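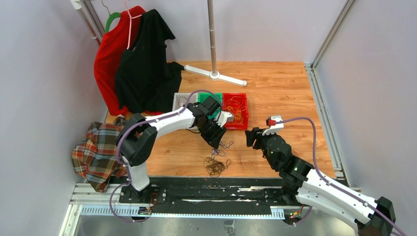 Maribel Yupanqui asked, before she had taken off her coat, why anybody would bring a class so far to see two arms pick up string. She had read the program of the open day on the bus and had expected a car factory, or at least a machine of some size. Her question is a good one to begin with, and we will return to it at the end of this chapter.

Chapter 4
Soft Things: What a Visit Can Teach

The visit took place in August, in the Uleria building, where the Stinby laboratory opens its doors to schools and to small firms once a year. Our group came from Pacheco. We were received by Brayan Huanca, who gave the demonstration himself and let us stand near the table for 60 minutes, much longer than the program had promised.

Until now this book has treated rigid objects. A bolt, a box or a glass bottle keeps its shape when a gripper closes on it. If we know the position of one corner and the direction of one edge, we know where the whole object is. For such objects six numbers are enough, and in Chapter 3 you learned how to calculate them.

A string does not follow this rule. When one end is lifted, the other end may stay where it was, or slide, or pull a second string with it. In the station we visited there was a purple string in loose loops on the wood, and its lower end met a dark tangle near the front edge of the table. A yellow-orange one lay in the red bin. To describe the shape of only one of them, we would need the position of many points along its length, and some of these points are hidden under others.

Clothing is harder again. A shirt on a hanger is still rather well behaved, for gravity holds it in a shape that we can guess. The same shirt in a heap has sleeves, collar and hem in an order that cannot be read from outside. At the station both cases were present, with garments on hangers and a plaid shirt crumpled in the corner, and Mr. Huanca used them to explain the difference between a known state and an unknown state. You will find these two terms in Section 4.2.

He also spoke about the cost of practice. For an earlier task with strings, which the laboratory calls Bruslow, his team recorded 2000 attempts. Of these, 289 were put aside after review, mostly for the reason that two strings had been lifted where one was wanted. Students often suppose that a failed attempt is of no use. Mr. Huanca keeps all of them in a separate folder, and he reads the notes again each time the grippers are changed.

One of our students wished to know why there are two arms and not one. The answer was short: try to fold a shirt with one hand behind your back. After that he gave a longer answer, about the moment when one gripper holds the material and the other looks for the next place to take it. During this moment the second gripper is open and holds nothing, but it still must be planned for, since the first one depends on where it will go. Section 4.4 is about this kind of planning.

Before you read further, please do the following work at home. You need a shoelace, a T-shirt and a table.

Drop the shoelace on the table from the height of your elbow and draw its shape on paper. Do this five times. Mark with a cross each place where the lace passes over itself.

Then put the T-shirt in a heap and try to find one shoulder with two fingers only. Write down every touch, also the wrong ones. Bring the drawings and the list to the next lesson, where we will use them to define a grasp point.

As for Mrs. Yupanqui, she stayed at the table after the others had gone to lunch, and her question is printed again as Exercise 12.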